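Section 9. Hand and Cable Checks, Dredex Cell

Carry out these checks with the practice baskets and crates in place and the arms under power. Keep all persons outside the floor marking.

9.1 Views to compare

Open the wrist and head views on the operator screen. 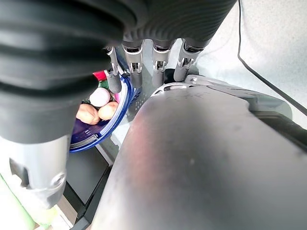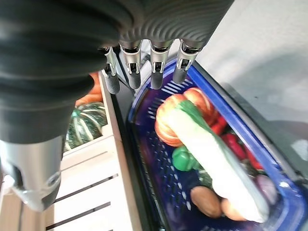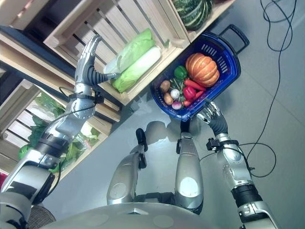

Wrist views with fingers over a blue basket; last, the head view with both arms.

9.2 Procedure

1. Confirm that all four fingertips show in each wrist view.
2. Inspect the ribbed black covering for splits. Replace it with part 555 if torn.
3. In the head view, follow each cable from the wrist. Leave enough slack for full reach - a tight cable will pull on the connector.
4. Wipe the metal finger joints with a dry cloth.
5. Enter the result on Form 174.

CAUTION: Stop the arms before touching a hand or cable.

NOTE: If a finger does not open fully, the screen shows code 628. Contact Condell service.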